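Keeping bread and rolls in a woven basket

Clovari home pages, kitchen tips
Written by Despina Ghiță

Many people ask me how to keep rolls on the table so they stay nice until the evening. At my home we are four persons and we bake on the weekend, so I have tried many ways. I write here what works for us.

Let the bread cool first. When you put a warm roll in a basket with a cloth on top, the steam stays inside and the crust becomes soft like rubber. I wait 40 minutes for small rolls and much longer for a big loaf. A wire rack is best, but the grill from the oven does the same job.

Choose a basket with small holes. Air can pass from the sides and the crumbs do not fall everywhere. I prefer the sides a little open toward the top, so the hand goes in easily. Dark color hides stains from butter, but it also hides old crumbs, so you must look well.

To clean a synthetic basket, turn it over and knock it gently on the sink. After this take a dry brush (an old toothbrush is good) and go along the rows, then under the border, where the flour likes to hide. Wash with lukewarm water and one drop of dish soap. Dry it upside down on a towel until the next morning. Natural willow I do not soak, only wipe with a damp cloth.

Sweet pastry should have its own basket. My neighbor Ecaterina Enache kept her garlic buns together with the sweet horns one time in December, and the children refused both.

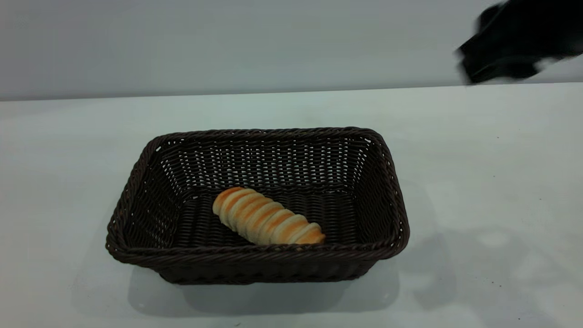 For twisted rolls and horns, do not pile them. The ridges break and the ones below become flat. Put them in one layer, and if you have filled them with cream, they go to the fridge and not in the basket at all.

If a plain roll is already dry from yesterday, wet your fingers, touch the crust all over, and put it in the oven at 160 degrees Celsius for five minutes. Eat it the same day, it will not survive a second time.

A line of cotton cloth at the bottom is useful for oily dough. I cut mine from an old pillowcase and I wash them with the kitchen towels, without softener, because the smell goes into the bread.

Next page: how to freeze sliced bread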